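The Fridge on Dunbar Street

The fridge came with the apartment, and the apartment came with one condition, that whoever moved in would take over the Soup Thing. Rasha Hattar read that line of the lease twice and signed before the pen was all the way out of her bag.

"You don't want to know what it is?" asked Dumisani Joubert, who had lived on the second floor for 11 years and had walked over with the keys.

"It's soup," Rasha said. "How bad could it be!"

She loved the place already. She loved the floorboards and the silly little room off the kitchen where the fridge stood, too tall for the kitchen itself, next to a long white desk where the last tenant had planned every supper. She loved that you could chop onions in one room and then walk the bowl through a doorway to put it away, like somebody with an estate. Mostly she loved the fridge, which was silver and had a clear panel up high so you could peek in before you opened anything. Her old one in Plultport had frozen lettuce solid and hummed in B flat.

The Soup Thing, Dumisani explained, happened in November. One pot, the whole building, everybody brings a bowl. Abla Dabbas on the ground floor lent the pot. Simone Rangel did bread. The tenant in this apartment did everything else, and the recipe was in the desk.

It was in the desk, all right – 32 index cards of it, in three colors of ink, with arguments in the margins. More dill. NO more dill. Ask Abla about the lemons. One card just said Jurketti and had a circle drawn around it.

Rasha spread them out from one end of the desk to the other and was completely happy.

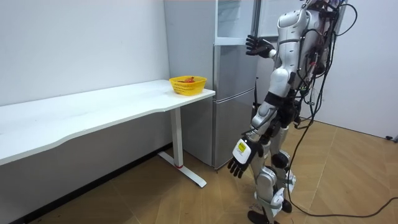

The Week of the Lemons

Jurketti was a grocery. It took her two days to find that out, and then it was only four blocks away, down a flight of steps behind the Vodville bus stop, and it had the best smell of any room she had ever stood in. Dried limes! Sesame! A barrel of olives with a ladle you were apparently allowed to use! The man at the counter was named Qusai Aoun and he knew the index card before she had finished unfolding it.

"Ah, you got the apartment," he said. "Then you need the small lemons. And the lentils from the bottom shelf. The ones at eye level are fine, but they're for people who aren't making this."

She carried it all home in two bags and filled the fridge from the top down, lemons first, where she could admire them through the panel every time she went by. Celery went underneath. Then parsley, standing up in a jar, and the stock she'd made the night before, which had set so well it wobbled when she shut the door.

Abla came up with the pot at four o'clock. It was dented along one side and it could have bathed a baby.

"Did he give you the bottom shelf lentils?"

"He did."

"And you're putting in how much dill?"

Rasha looked at the cards. She looked at Abla, who had gone very still, with both hands on the pot.

"What would you do?" Rasha asked.

Abla put the pot on the stove, rolled up her sleeves and reached for the knife, and she talked straight through until six, about dill and her sister and the winter the pipes went, while the onions turned gold and Simone's bread started coming up through the floor, the smell of it, warm and a little burned on the bottom the way everyone liked. Rasha got a clean index card out of the desk and wrote as fast as she could.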